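Speed dating rotation for odd numbers — timing question
Brastwood Community Forum > Social & Singles > Organisers 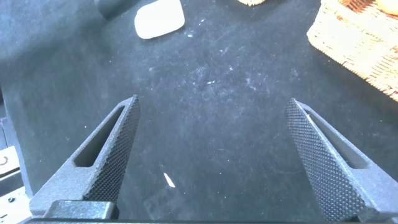 Post 1 — lomlow_host
Running a speed dating night at the Lamptey in October. Capacity is 18 per side. Current plan is 3 minutes per pair, one side rotates clockwise, cards collected at the end. If one side is short by a person, someone sits out each round. Does anyone schedule it differently?

Post 2 — turico88
Three minutes is too short. By the time both people have sat down and said their names you've lost a third of it. I'd cut the number of pairings and go longer. Not everyone has to meet everyone.

Post 3 — lomlow_host
They do if the ticket says they will. Mine does.

Post 4 — E. Abugri
Then change the ticket. I ran the Turico nights for two seasons and complaints about short rounds outnumbered every other kind. Nearly 100 feedback forms, same comment over and over. Sitting out didn't bother people as long as the empty chair was near the bar.

Post 5 — gravelroad
Disagree with Esi. Forms get filled in by people with a grievance. Short rounds are a mercy if you don't click. Keep the 3, add a break at the midpoint, and let people go back to whoever they liked.

Post 6 — turico88
A break favours the loud ones. Seen it happen.

Post 7 — lomlow_host
Break is already in, 8 pm. Changeover is the part I haven't costed. Does a bell carry in that room?

Post 8 — E. Abugri
Not at the back. Use the house speakers and test them with the bar open. Allow time for the walk between tables as well — your schedule has none.

Post 9 — lomlow_host
Noted. Will redo the run sheet with changeovers and post it in this thread.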